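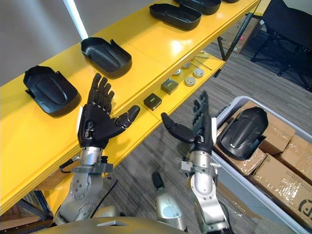 Why does a library book go missing when the catalog says it's on the shelf? Most of the time it's in the building, a few inches or a few feet from where it belongs, and the catalog has no way of knowing that.

Home | Talks | Handouts | Reading List | Contact

Misplaced: Speaker Notes
By Elango Alva
February
Last updated: 4:15 p.m.

OK, opening. Say hi, thank Tresville for the room and the coffee. Ask who has ever told a patron "it should be there" and then walked over and it wasn't. Wait for the hands. Put mine up too.

Start with the Flerton story. My first library job, a kid comes in wanting a book on owls for a report due the next morning. Catalog says yes, one copy, available. I go look. No owls. I check the cart, I check the returns bin, I check the shelf above and the shelf below. I tell him sorry. Next spring I find it in cookbooks, which made sense once I saw the call number – somebody had read 598 as 641, and I still can't tell you how. The kid was in a different grade by then. I felt awful! (Pause here, people usually laugh at cookbooks.)

So the talk is about shelf reading. Plain old going down the row and checking the order. I know, I know, it's the chore we hand to whoever walks in late. I used to hate it and now I kind of love it, and I'd like to bring a few of you over to my side before lunch.

SLIDE 2 – the Flerton numbers

We did a full read of the nonfiction side. 3,609 books. Of those, 369 were out of place. Let that sit for a second. That's a little better than one in ten, and this was a branch where we thought we were pretty tidy. Patrons had been telling us for years and we'd been nodding and placing holds from other branches.

Somebody will ask whether that counts books off by one spot. Yes it does. I went back and forth on it. If you know how to look, off by one is no big deal, your eye slides over and there it is. But a lot of patrons look in the exact spot, see a gap or the wrong thing, and leave. So I count it. If you want to argue with me, find me at the break, I enjoy this argument more than I should.

SLIDE 3 – where the mistakes bunch up

Don't read the slide, just talk it through. Ours bunched up wherever the decimals got long. Craft books, pets, health, anything in 636. Also bottom shelves, because your knees hurt and you shove it in and stand up. And the ends of rows, where a person sets something down "for a minute."

Mention the picture book bins only if there's time. We gave up on strict order in picture books and sort them by first letter of the author's name, and the sky did not fall.

SLIDE 4 – how we do it now

Everybody gets a stretch of shelf and keeps it. Same person, same stretch, all year. You get to know your books. Our page who has gardening can spot a stray from across the aisle, she just sees a spine that doesn't belong.

18 minutes at a time, then stop. We tried an hour and people went glassy and started making mistakes of their own. Do it before you open if you can, when it's quiet.

Read the numbers out loud under your breath. You'll feel silly and you'll catch more. Pull anything wrong and put it flat on the cart, finish the shelf, then fix the whole pile in one go. If you fix as you go you lose your place, every time.

Straighten the spines to the front edge while you're there. Leave a hand's width at the end of each shelf if you have the room. Packed shelves are where skinny books get pushed to the back, and then they're gone for good (we found a whole run of skinny dinosaur books back there, and a mitten).

SLIDE 5 – the tracking sheet

It's a sheet of paper on a clipboard. Shelf range, date, initials, how many you moved. We also put it into Nilus at the end of the month so the other branches can see it, but please don't go home and ask for software. Start with the clipboard. The Shetty branch has only ever used the clipboard and their shelves look better than mine.

One warning on the "how many moved" column. For a while I posted it in the break room, thinking it would be fun. It was not fun. People with messy sections felt picked on, and one guy stopped writing anything down. Took the list off the wall, numbers got better. Look at them yourself and keep them in a drawer.

SLIDE 6 – reshelving by patrons

I'm going to say something a bit unpopular, which is that I like it when patrons reshelve. I know we all have the little sign. They mean well, they mostly get it close, and I'd rather they felt at home in the stacks. Put a cart at the end of the aisle and most of them will use it. Ours fills up to 40 books on a busy afternoon.

Questions. If it's quiet, ask them for the weirdest place they ever found a missing book. Have the cookbook handout ready by the door, the one with the long decimals for practice, and remind them the answer key is on the back.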